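Home | Arms | Grippers | Cameras | Controllers | Downloads | Contact

Two-Arm Bench Guide, Section 4: Trying Out and Comparing Grippers

February 16, 2018
By Coralie Brunton

I put off writing this section until I had used both grippers long enough to have opinions, so expect a few of those mixed in with the steps. 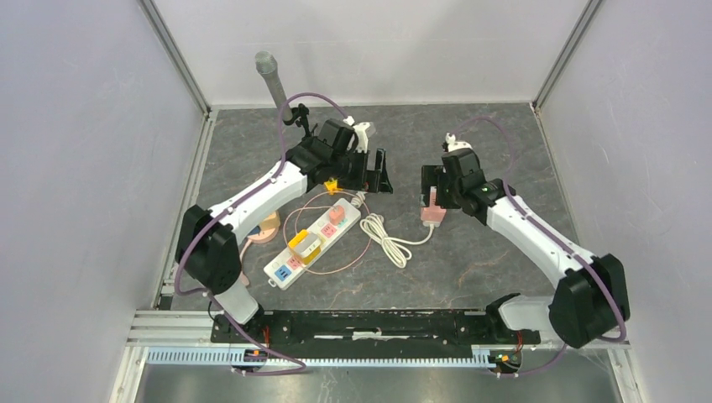
The two I'm comparing are the Kurek and the Zelero. I run them on matching arms and give them the same job, plugs and a power strip, since a plug is a fussy thing to hold and it shows up a bad setup fast. (A foam cube will let you get away with anything!)

Before you start

CAUTION: Keep the power strip disconnected from the wall for all of this. We only care about how the plug is held and moved.

CAUTION: Have the stop button where you can hit it without looking. I mean it, I've fumbled for mine.

4.1 Fitting and first moves

1. Power down both arms and wait for the controller lights to go out.
2. Bolt the gripper to the wrist finger-tight, check that it sits flat, then snug it up with the short hex key.
3. Leave a generous loop in the cable at the wrist. I made mine too short the first time and the arm tugged it at every turn.
4. Power up, open the controller page and pick the gripper profile. The Kurek is profile 2 and the Zelero is profile 11.
5. Open and close the fingers a few times on nothing at all. Listen for clicking.

NOTE: If the fingers stop partway, you've probably got the other gripper's profile loaded. I do this every single time I swap.

4.2 The plug test

1. Lay the strip between the arms, where both can reach it easily.
2. Put the plug down with slack in its cord and pick it up by the body, never by the cord.
3. Start with the closing force at 627 on the controller scale and raise it a little at a time until the plug stops twisting.
4. Line up over a socket and come down slowly.
5. Write down the force you ended on, then run the same thing with the other arm.

My Kurek settled at 627 and I never needed to touch it again. The Zelero wanted 1395 before the plug quit turning in its fingers, but it lets go much more cleanly, and I like that a lot when the arms are working close together.

CAUTION: Move one arm at a time until you trust your limits. Gripper-to-gripper bumps are how you bend fingers.

NOTE: Colored plugs and sockets are worth hunting down. Saying "try the pink one" beats pointing at the screen.

Next: Section 4.3, Saving Your Gripper Profiles

Comments (3)

Tegan McKinnon: Had the twisting problem for a week. Raised the force in small steps like you said and it's holding fine now, thanks!

Tane Gilchrist: Does the profile number change if you update the controller? Mine shows the Zelero somewhere else in the list.

Coralie Brunton: Tane, the list order moves but the number stays put. Go by the number.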